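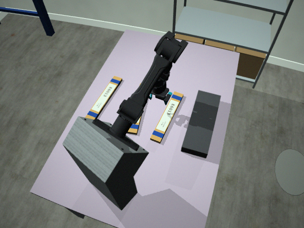
The simulated cell, with three long boxes and a dark block laid out on the table.

The group at Skutdale spent most of this year on a narrow question: how many rendered training episodes does a pick policy need before additional ones stop helping, and does the answer depend on what is varied between them? Their report, circulated internally under the title Brulono, gives a number for one arm, one table and one family of objects. The lead engineer on the work, who asked to be identified by role, went through the method with us on 2021-11-12.

The objects are long, slim cartons. The engineer said the choice was deliberate. "A cube forgives you. You can be off by twenty degrees in yaw and the fingers will square it up. A long box with a narrow top gives you one good grasp axis and a lot of bad ones, and the label is nearly symmetric, so the policy can't lean on it for much."

The cartons share one printed design, with the type code E6013 on a pale label between two blue bands. Their poses are drawn again for every episode. So is that of the dark block, which is a distractor and is never a valid target. A policy that closes on the block is scored as a failure even if it goes on to lift a carton.

Data generation ran on Chraibi, the group's own scheduling layer over a commercial renderer. Each training set was built at one of three sizes: 300, 600 or 900 episodes. For each size there were two versions. In the first, only object poses changed. In the second, the light position and the surface colors changed as well, within limits fixed before any training was done.

"We wanted the two factors separated," the engineer said. "People add episodes and add randomization in the same week, the score goes up, and then there's an argument about which one did it. We had that argument in March and it used up a month."

Evaluation used 2536 held-out layouts, identical for all six policies. The layouts were generated once and then frozen. They include cases where two cartons lie close enough together that a finger cannot descend between them without contact, and cases where the arm's own links hide part of the target from the overview camera. The report treats the second kind separately under the heading "self-occlusion."

With pose variation only, going from 300 to 600 episodes produced a clear gain in grasp success, and going from 600 to 900 produced none that could be told apart from the spread between training seeds. With light and color variation added, the 300-episode policy was worse than its plain counterpart. The 600-episode policies were level. At 900, the varied set was ahead, and most of the difference came from layouts with strong shadows on the tabletop.

The engineer was cautious about the shadow result. "The plain policies had a habit of treating a hard shadow edge as a carton edge. You could see it in the approach angle, the wrist would line up with the shadow. Moving the light during training reduces that. I would not claim it removes it. We still have failures of that type in the log and they still look the same."

Self-occlusion did not improve with either factor. Success on those layouts stayed flat across all three sizes. The engineer attributes this to the camera placement and not to the training data, but the group has not yet run the test that would settle it, a second viewpoint on the far side of the table. "It's an opinion until we run it. The report says so."

We asked why the background was modeled at all, given that the policy crops its input to the work area. The crop, the engineer said, was introduced late. Early runs used the full view, with the shelving, the cardboard boxes and the floor included, and the geometry was kept so that old and new runs could be compared. It costs some render time. Removing it would have meant regenerating the evaluation layouts.

The scoring rule also changed once. In the first version a grasp counted if the carton left the table. In the second, the carton must be held level through a fixed lift height, since cartons gripped near one end tended to swing down and slip. All figures in the report use the second rule, and the earlier policies were scored again under it.

No transfer to hardware is reported. A physical table at the Lirkska site is being prepared with the same arm mounting and the same carton dimensions, and the frozen layouts will be reproduced there as far as placement tolerance allows. The engineer declined to predict a result.

"The ranking of the six policies is what I want to see preserved," the engineer said. "If the absolute numbers drop, fine, they will drop. If the order changes, then the simulation was measuring something else, and we'd have to go back to the contact model before anything."

The training configurations and the list of layout seeds are attached to the report as appendices. The carton meshes are not.

Contact the editors | © 2021 Skutdale | Back to top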